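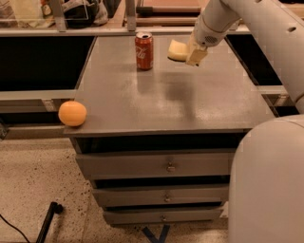
Photo: Seon-mi Yeom

Segura Multi-Drawer Cabinet, Gray
Item no. 2349

The Segura is a low storage cabinet with a flat top that can be used as a work surface. It suits craft rooms, classrooms and small offices where paper, tools and supplies need to be kept close at hand.

The drawers run on metal slides and can be pulled out completely for cleaning. Each drawer holds up to 100 sheets of heavy card stock laid flat. Label holders are sold separately under the Cara name.

The cabinet ships assembled. Adjustable feet are packed in the top drawer and should be fitted before loading. Load the bottom drawers first and open one drawer at a time.

Care: wipe with a soft cloth and mild soap. Do not use scouring powder or solvent cleaners on the painted surfaces.

Color: gray
Design: Young-sook Hwang for Noremetti
Spare slides: order part 3000
Spare feet: order part 2000

Orders placed in August ship from the Zurkell warehouse and may take an extra week.

Page updated 15 February 2018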